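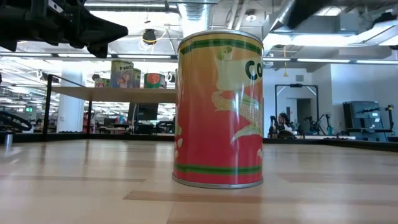
Notes for week 9: what a food label is evidence of

Most of you came into this course believing that a label is information. I would like you to leave believing that it is a claim, made by someone with something to sell, and checked by other people only in parts. Take a tall can with an ear of corn drawn across a red label, husks and all, with green stripes at both ends. The drawing tells you what kind of thing the seller wants you to think of. It does not tell you when the crop was picked, how long it sat before packing, or what the field looked like. Shoppers fill in those blanks themselves, and they fill them in generously.

Three kinds of statement

When you read a package, sort what you find into three piles before you form any opinion of the food.

Statements that someone could check and be penalized over. Net weight belongs here, and so does the ingredient list. I trust these more than the rest, though rounding leaves more room than people expect. Small amounts of a nutrient can often be written as zero, and a serving size can be chosen so that the amounts come out small.

Statements that sound checkable and mostly aren't. "Farm style." "Kitchen recipe." "Picked at its best." Ask yourself what test would show the statement to be false. If you can't think of one, the statement has no content, however pleasant it is to read.

Everything else: color, pictures, typeface, the shape of the package. There is a large body of writing on what colors do to shoppers, and I would treat a good part of it with suspicion. See the next section.

The Trilero study

You have the Trilero paper in your reading packet. It is quoted a lot in marketing classes, usually in one line: warm colored labels make people expect more flavor. Please read the methods before you repeat that line.

The sample was 298 people, all of them customers at Honia stores who agreed to stop and answer questions in return for a coupon. People who stop for coupons may differ from people who don't. The authors mention this once, in a footnote, and then write the discussion as if it had gone away.

Participants looked at labels on a screen. They tasted nothing and they bought nothing. What was measured was a rating of "expected flavor," and the step from a rating on a screen to a decision in a store is taken without any data at all.

The red and orange labels also had larger lettering than the blue ones. Hok-lam Chien pointed this out in his reply, and as far as I can find, the authors have never answered him. With two things changed together, you can't say which one did the work. Maybe neither did.

I don't say the finding is wrong. I say we don't know, and the people who cite it don't know either.

The Tetness claim

Tetness ran a label redesign across 600 stores in January and announced that sales had gone up. Compared with what? They give December as the baseline, when stock was low and two product lines were being cleared out. No stores were held back with the old label. Tsion Abdella's review (second item in the packet) is polite about this. I see less reason to be. A company with that many stores could have kept the old label in half of them for a month and learned something.

The Hsu survey is better, mainly for its size: 4,000 households, with receipts collected in place of memory. Even so, look at the table of people who dropped out. The households that left were the ones that shopped least often, and the final averages don't correct for that.

For the written assignment

Bring the text of one package from your own kitchen, copied by hand, every word of it, small print included. Sort it into the three piles. Where you are torn between piles, say so and say why; I grade the reasoning and don't much care where the item ends up.

Then choose one statement from the second pile and write the test that would settle it. One page. Say who would run the test, what they would measure, and what result would make the seller take the words off the package.

Do not use the word "misleading" unless you can say who was misled and how you know. Last year's papers were full of it, and very few had any evidence about readers at all.

Papers are due 2026-06-20. Chien's reply is short and hard going in the middle, so leave time to read it twice.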